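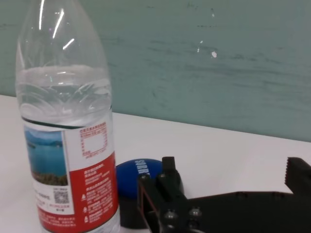
Olga Villanueva reckons we should stop picking on bottles altogether, as anything will hold a bottle if you squeeze hard enough. Fair point, and I still want them in! A clear bottle gives under the fingers and lets you feel (well, log) the moment the grip starts to bite.

October, Dumcombe bench

Kinsella jaws against the Zekar ones, same arm, same wrist camera. Force limit 600 on the controller for both, controller's own units, so don't go quoting it as anything else. Olga wants the foam ball run as well, and I've put it on the list.

1. Zero the jaws fully open and look at the wrist view before each set. I love this camera position: both fingertips in view, and the serrated face on the right one shows up nicely against the pale background.

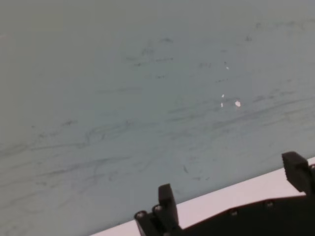 2. Close at slow speed, note the encoder count at first contact. Kinsella gave 1,282 on the bottle, and then 1,282 again, which made my afternoon.

3. Swap to Zekar and repeat. Still to do. The adapter plate is at Prevusum, must ring them.

Sorcha Hegarty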